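Gondico Laboratory Services
Sep 8, 2019

1/7 We have been asked how the equipment budget for the coming year was settled. The following posts set out the main points for partner institutions now preparing their own plans.

2/7 Two suppliers, Deltarix and Rizzi, submitted quotations for a two-finger gripper with mounting bracket and cabling. The Rizzi quotation was lower on purchase price. Deltarix included five years of servicing, and was preferred on that basis.

3/7 The approved sum for the gripper is £2,314. Spare fingers are held under a separate heading - they wear, and should be treated as a running cost.
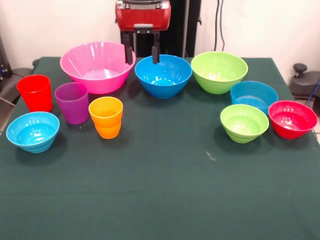

4/7 Household items for sorting and stacking trials remain the smallest line in the budget. Plastic cups and bowls may be bought locally against receipts, provided that a range of sizes and colours is kept. Table coverings fall under the same line.

5/7 Installation and safety training come to £774. Last year this was omitted from the first draft and had to be found from the travel allowance. Partners are advised to enter it at the outset.

6/7 The Modidden site will submit its own request in February. No second arm will be considered before then - floor space there has yet to be confirmed.

7/7 The costing sheet is available on request from the purchasing office. Please quote your institution's name and the supplier concerned.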